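Início Fóruns Manutenção Membros Entrar
Pesquisar no fórum Pesquisar Pesquisa avançada

Braço direito para a meio da tarefa com erro de corrente no punho

yesenia_b
Temos uma célula Harnow de dois braços a separar roupa e a arrumar meias num tabuleiro com divisórias. Desde que troquei o cabo do braço direito, ele para quando o punho desce para o tabuleiro. Erro 114, corrente acima do limite. Reinicio, faz 5 ciclos e para outra vez. O esquerdo, com o mesmo programa espelhado, não falha. 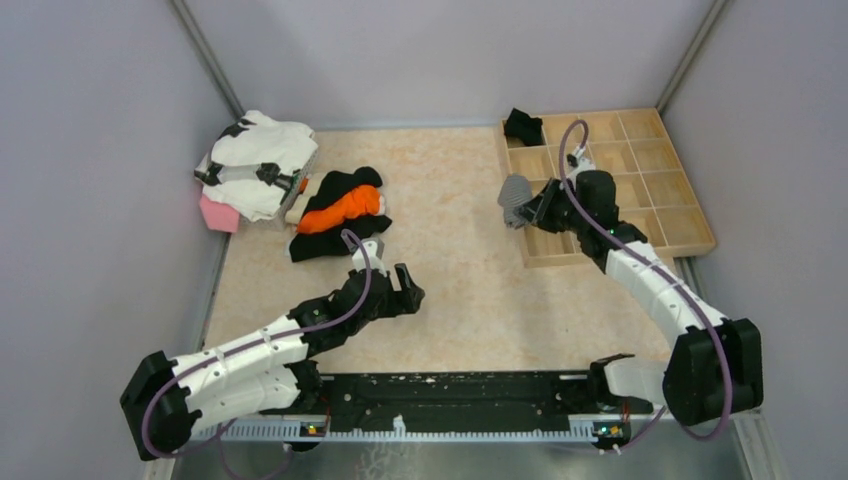
Célula 2, braço direito sobre o tabuleiro.

rforsyth
O laço do cabo no punho está muito alto. Com a rotação, puxa pelo conector e o motor compensa. Prende-o ao elo superior e deixa só a folga necessária.

Gamage_A
Não concordo. O esquerdo também tem um laço levantado e trabalha bem. Eu via primeiro a altura do tabuleiro na configuração. Se o dedo toca no rebordo de madeira, a corrente sobe na mesma.

yesenia_b
A altura foi medida em novembro e não mexi nela. Mas pus o tabuleiro mais para trás.

dagny.skov
Antes de mais testes: não subas o limite de corrente para fazer desaparecer o erro. Fizeram isso na Clevholm e partiram o redutor do punho. E corta a alimentação antes de meter a mão lá dentro.

rforsyth
De acordo com a Dagný. Corre a 60% da velocidade, sem tabuleiro. Se parar, é o cabo.

yesenia_b
7 de abril de 2026. Sem tabuleiro também para, mais ou menos no mesmo ângulo. Com o cabo solto à mão (desligado, a rodar o punho devagar) sente-se prender.

Gamage_A
Então é o cabo, sim. Mesmo assim, volta a medir o tabuleiro.

yesenia_b
Vou refazer a fixação e depois meço. Alguém sabe o comprimento certo do cabo para este modelo? O manual não diz.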